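FOR IMMEDIATE RELEASE

Jilen opens its planning worksheet to small laundries and textile sorters thinking about a first robot

Hi, I run purchasing at Jilen, and they've let me write the press release this time. Blame the fact that I've spent the whole winter inside a spreadsheet! Starting in March, we're giving away the planning worksheet we used for our own cloth-sorting project, and I'd love for other small shops to get their hands on it before they sign anything.

A little background. We sort used clothing and shop cloths at our Erkorham site, and last year we decided to put money aside for automation. I went in thinking the arm was the purchase. I had one line in the budget that said "robot" and a second one that said "misc." My boss was very polite about it.

What I've learned since is that cloth is its own kind of trouble. A box has corners and it keeps them. A shirt that's been dropped on a table has folds going every which way, and two pieces lying close together give the gripper a lot to sort out. So if you're collecting quotes, ask every seller to bid on crumpled fabric, the way it really lands on your table, and put that in writing.
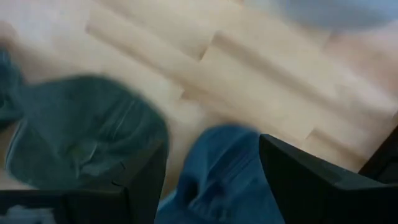 Fingers got their own tab in the worksheet after that. Gripper fingers are a wear item, same as brushes or belts, and I'd never priced them. We now carry a spare set from day one and put the replacement in the yearly running costs, right next to the service visits. There's a box for "who changes these and how long does it take," and I'd ask you to fill it in even if you have to guess at first.

The project itself goes by the name Dindia (please don't ask me, I lost the vote). Our integrator is Ahmadpour, a small outfit that was patient with my questions, including the ones I asked twice. They went through the worksheet line by line and added the parts I'd skipped: mounting, cabling, lighting, floor space, training hours, and a fallback plan for when the cell is down and the orders aren't.

My favorite section is the boring one, bins and tables. I had it penciled in as pocket change, and then we started talking about how tall a bin should be, how wide the opening should be, how full you let it get before you swap it, and whether you can see what's in there from across the room. Clear plastic helps with that last one.

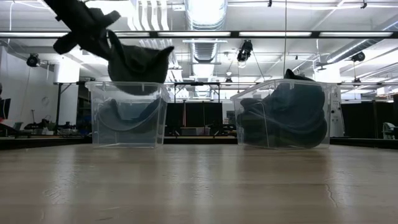 Swapping full bins takes a person, and that person's time belongs in the budget too. I had us down for 2,880 hours of cell time a year, which sounded great until I took out bin changes, cleaning, service and the plain old waiting for the next load to come in. The number I planned on in the end was 1,348 productive hours. It's a much smaller number and I slept a lot better with it. If your payback only works on the big one, please hold off and call me first.

The worksheet has 70 lines. You won't need them all. A shop with one table and one kind of cloth can probably skip the conveyor part completely, and if you already have a vision setup you can leave that page blank. It opens in any ordinary spreadsheet program, there's no sign-up, and all our notes are still in the margins, including a few grumpy ones of mine.

We're also holding 2 open planning sessions at Erkorham this spring. Bring your floor plan, your quotes (cover up the prices if you need to) and a bag of whatever you sort. The Ahmadpour crew will be around to talk through reach, mounting and power, and I'll be the one by the coffee with a calculator. Sessions are free, but the room is small, so please let us know you're coming.

To get the worksheet or save a seat, write to the Jilen purchasing desk at our Erkorham office and put "Dindia worksheet" in the subject line. Reporters are welcome at either session, and yes, I'll happily talk about depreciation for as long as you can stand it.

About Jilen
Jilen sorts and resells used clothing and shop cloths from its site in Erkorham. Dindia is the company's cloth-sorting automation project, planned with Ahmadpour.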